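Clamico Toy and Game Library
Frequently asked questions

Last updated: 24 Mar 2026

On this page we collected the questions which come most often at the desk and by e-mail. If your question is missing, please write to us with the form on the Contact page. We read the messages in the evening, so a reply can take a day or two.

MEMBERSHIP

Who can become a member?
Every adult who lives in the town or in one of the villages near it. Grandparents, childminders and playgroups are also welcome. You do not need to have children of your own. Several members only borrow board games for themselves.

What do I need to bring the first time?
A proof of your address and an identity card. We make the member card while you wait.

Can two households share one card?
No, sorry. One card belongs to one household, and the person who signed for it is responsible for the toys. For playgroups there is a group card, with which you may borrow more items and keep them for longer.

How do I stop my membership?
Send us a short message and bring back everything you have at home. Your deposit is paid back to your bank account after the last item is checked.

BORROWING

How many toys may I take home?
A family may have 3 toys and 2 games at the same time. Costumes count as a toy. Puzzles count as a game, also the big floor puzzles.

How long can I keep them?
Three weeks. You can extend once from your account on this website, if the toy is not reserved by another member.

Can I reserve something?
Yes. Search the item in the catalog and click on Reserve. You receive an e-mail when it is ready, and we keep it for you during one week. After this it goes to the next person on the list. Please understand that for the popular items, such as the Grunel marble track (catalog number 429), the list can be long, especially in November when everybody is thinking of winter already.

Why does the catalog say "in, but not available"?
It means the toy is in our building but still must be cleaned or checked. Usually it is back on the shelf the next time we are open.

What can I borrow for a child under three?
Look for the green sticker. Toys with a green sticker have no small parts and can be cleaned completely. We have push carts, shape sorters, soft blocks, cloth books and musical toys in this group. For the very youngest we often advise soft blocks, and you do not need many of them. A child who has just learned to sit will be busy with a few pieces for a surprisingly long time.

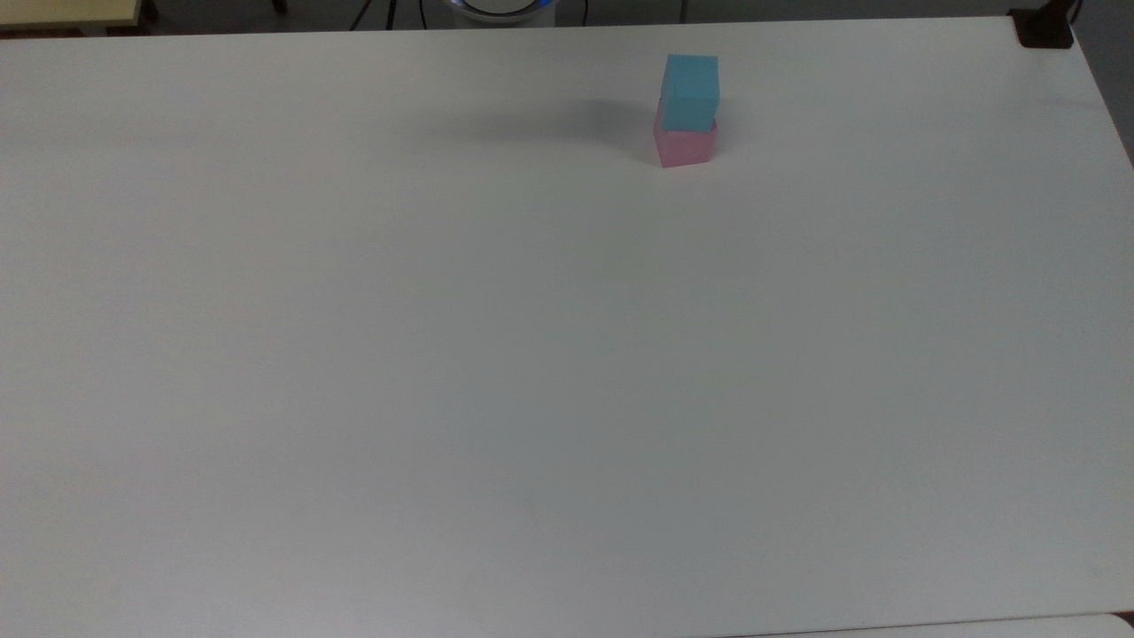
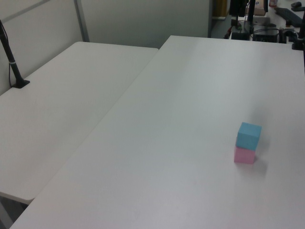 Soft blocks, blue on pink

Do you also have toys for older children?
Yes, until twelve years, and the games go further than that. Construction sets, science boxes and strategy games are on the high shelves at the back. Please ask if you cannot reach them.

CLEANING AND CARE

Must I clean the toys before I return them?
Yes, please. Wipe plastic and wood with a damp cloth and let them dry well. Do not put wooden toys in water. Costumes may be washed at low temperature, but do not iron the printed parts.

How do I clean foam?
With lukewarm water and a little mild soap. Press the water out with a towel and do not wring, then leave the pieces in the open air, away from the radiator. A foam toy that is put damp in its bag will smell, and then we must throw it away. If you see bite marks or loose bits, stop using it and tell us when you bring it back. This is normal wear and you will not get a bill.

A piece is missing. What now?
Look first under the sofa! If the piece is really gone, write it on the yellow slip in the box. For Mnguni and Brimico games we can often order single pieces, and then you only pay the cost of the piece. If the toy cannot be used anymore, we ask a part of the price, as you can read in the member rules.

What about batteries?
We lend the toys with working batteries. If they become empty at your home, you may replace them yourself or bring the toy back earlier.

DONATIONS

Do you accept used toys?
Yes, if they are complete, clean and have a CE mark or another safety mark. We have no space for stuffed animals or for puzzles of more than 500 pieces. Please do not leave bags in front of the door when we are closed.

Can I decide what happens with my donation?
Unfortunately not. What we cannot lend, we sell at our spring table or give to another toy library.

OTHER QUESTIONS

May my child play in the library?
There is a play corner beside the desk. An adult must stay with the child. Please put everything back before you go home, also the toys which were already on the floor when you came.

Is there room for a stroller?
Yes, in the hall. The entrance has a ramp on the left side.

Whom do I contact about a group card or a school visit?
Ilse Van der Linden makes these appointments. Choose "Groups" in the contact form and your message goes directly to her.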